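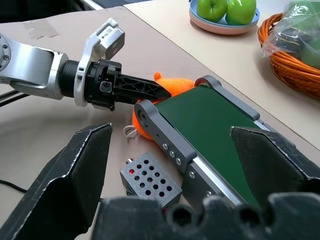
Project report – Small belt conveyor for mixed soft items
Suqin Shi
Intro to Product Handling, second project, handed in February

1. What I was trying to do

The brief said pick a category of goods that standard conveyors handle badly and build a bench-size unit for it. I picked soft toys. Mostly from a summer job at Plornico, a returns warehouse, where plush came in all day and got stuck everywhere. Under side rails, in the gap at the end of the belt, loops of the tags catching on anything that turned. So – belt unit, short, flat, something you can put on a table.

Goals, copied from my proposal:
Carry a plush item end to end without it rolling off
No place for a tag loop or loose thread to get pulled in
Budget under 70 dollars not counting the frame rail

2. Parts

Dark green belt. Gray plastic side plates, rounded at the ends. Silver aluminum extrusion for the rail, cut down from a longer piece the shop had left over. Screws in a row down the end plate, plus an extra hole near the top that I was going to use for a guard and never did.

Belt came from Burnari, their light duty one. I wanted white so dirt would show but the green was in stock and the white was a 9 day wait. Green is fine. You see lint on it real well.

3. Building it

Side plates took three tries. First pair too thin, they bowed out when the belt was tensioned. Second pair had the pulley hole a hair off and the belt walked to one side every single time. Third pair is what's on there now. The rounded ends follow the pulley so there isn't a square corner for fabric to hook on. That was the one idea from my sketches that made it all the way thru.

Rail was easy. Extrusion is great, you just slide stuff along until it looks right and tighten it. Lesson: tighten everything BEFORE tensioning the belt. I did it in the other order and had to start over at eleven at night.

Tension is set by hand. No scale, no gauge. I push down in the middle with one finger and if it gives a little it's ok. Prof. comments on the draft said this isn't repeatable and I agree, ran out of time.

4. The toys

Test items were an assortment, whatever I could get from friends and the thrift bin. The bright orange fuzzy one with the little pointed tuft turned out to be the most useful because it does everything wrong. Round underneath so it wants to roll. Fuzzy so it grabs. And it squashes, so at the end of the unit it can work its way in partly under and behind instead of dropping clear. Only the crest and the round bottom stick out when it does that.

Firmer toys did not do this. A stuffed dog with bean filling just sat there and rode along like a brick.

5. Trials

Ran it over two afternoons and an evening. Logged up to 1000 passes total, the log sheet from the first afternoon has coffee on it so that number is the most it could be. Belt speed was set slow for all of them.

What went wrong, most common first:
Toy stops at the end and doesn't drop. Nearly always a round one.
Toy rolls back when placed too close to the start
Belt drifts (only before the third side plates)

Tag loops – no catches on the rounded plates. Two catches on the second pair, which still had a sharp edge where I'd filed it badly. I'm counting this as the goal being met but it's a small test and I know that.

6. Things I'd change

Gap under the end of the belt. It's too tall. A soft toy fits in there if it's pushed even a little. Either drop the whole unit closer to the table or put a sloped piece across the end so things slide away. Harms (the handbook from the reading list) has a drawing of a sloped discharge plate that would work, I just found it too late.

Use the extra hole in the end plate for the guard it was meant for.

Real tension adjustment. A screw on each side.

Longer test. I'd like 4000 passes before saying anything about wear. The belt looked ok to me when I finished but I didn't measure it before so there's nothing to compare agianst.

7. Cost

Came in under the 70. Belt was the biggest piece of that, then the pulleys from Tadatel, then screws. Plastic for the side plates came out of the lab account, including the two bad pairs. If I'd paid for those it would have been over.

Drawings and log sheets are in the folder on the shared drive, under my last name. Sheet 3 is missing, still looking for it.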